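Grekstead Tableware Lending Library
Frequently Asked Questions

Last reviewed 21/04/2023

The Grekstead Tableware Lending Library lends plates, bowls, cutlery, trays and serving pieces to households and community groups. The answers below apply to loans from both of our branches, Grekstead and Tunstall. Borrowers with a question that is not covered here should write to the Loans Desk.

Who may borrow from the library?

Any adult who lives, works or studies in the Grekstead or Tunstall area may register. Proof of address or a letter from an employer or school is required at the first visit. Groups register under the name of one responsible adult, who signs for every loan made to the group.

Is there a charge?

Registration is free. Household loans are also free. Groups borrowing for an event pay a handling fee, shown on the booking form before the booking is confirmed. The fee covers washing supplies and replacement packing materials, and it is not refunded if the event is canceled after the items have been collected.

What can be borrowed?

The collection holds 1,145 catalog entries. An entry may be a single piece, such as a soup tureen, or a complete set. Everyday sets for two or more people are kept at both branches. Large serving dishes and banquet stock are kept at Grekstead only and must be reserved in advance.

Wooden utensils, including spoons and chopsticks, are listed separately from metal cutlery in the catalog. Trays are listed under Serving.

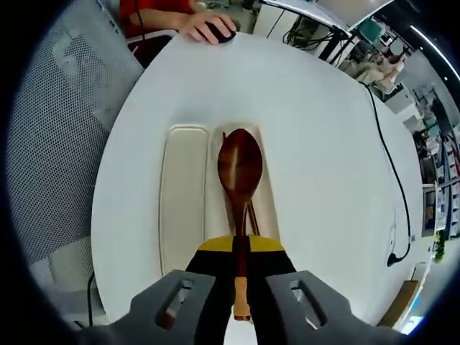

Loans of banquet stock are limited to 300 pieces for each event. A group that needs more should contact the Loans Desk before making other arrangements, as a larger loan can sometimes be approved outside the busy season.

How long may items be kept?

Household loans run for two weeks and may be renewed once, unless another borrower has reserved the items. Event loans run from the day before the event until the day after it. The return date is printed on the loan slip, and the slip should be kept until the items have been checked back in.

How are reservations made?

Reservations may be made in person, by mail or through the online catalog, which is called Gavia. A borrower's card number serves as the sign-in name. Gavia shows whether an item is on the shelf, on loan or out for repair. It does not show the condition of an item — please ask at the desk if this matters for your event.

Do items have to be washed before they are returned?

Yes. All items must be washed and fully dried. Items returned unwashed are accepted, but a cleaning charge is added to the borrower's account.

Please observe the following when washing:

Wooden and lacquered pieces are to be washed by hand in warm water with mild soap. They must not be soaked, placed in a dishwasher or dried near a heater.

Pieces with gold or silver trim must not be used in a microwave oven.

Steel wool and scouring powder must not be used on any item in the collection.
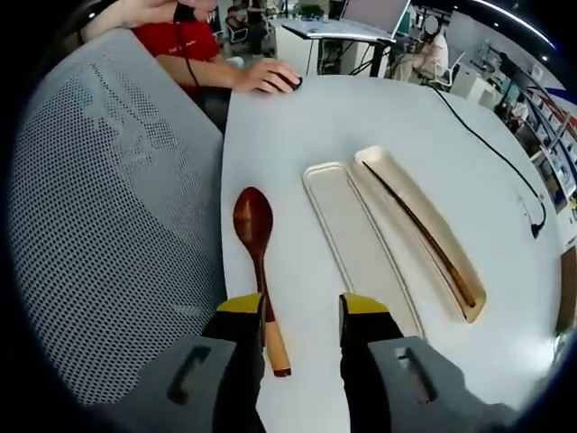 Glassware should be returned in the divided boxes in which it was issued. Plates should be stacked with the paper sheets between them. Additional sheets are available at both desks free of charge.

What happens if an item is broken or lost?

Report it when the other items are returned. Borrowers are not charged for light wear or for a first small breakage. After that, the replacement value given in the catalog applies. Please do not attempt to glue a broken piece; our repair bench may be able to save it if the parts are clean.

Does the library accept donations?

Donations are accepted at the Grekstead branch by appointment. We are glad to receive complete or nearly complete sets in good condition. We are unable to accept electrical goods, knives or cracked china. The stores can hold 4,000 pieces, and space is limited at present — a donation may be declined for this reason alone.

When is the library closed?

Both branches close on public holidays. The Tunstall branch also closes for the whole of February each year for stocktaking. Loans due at Tunstall in that period may be returned to Grekstead.

Whom should I contact?

Questions on loans and bookings: Phyllis Haworth, Loans Desk, Grekstead branch.
Questions on donations and repairs: Tanner Lévesque, Collections Office, Grekstead branch.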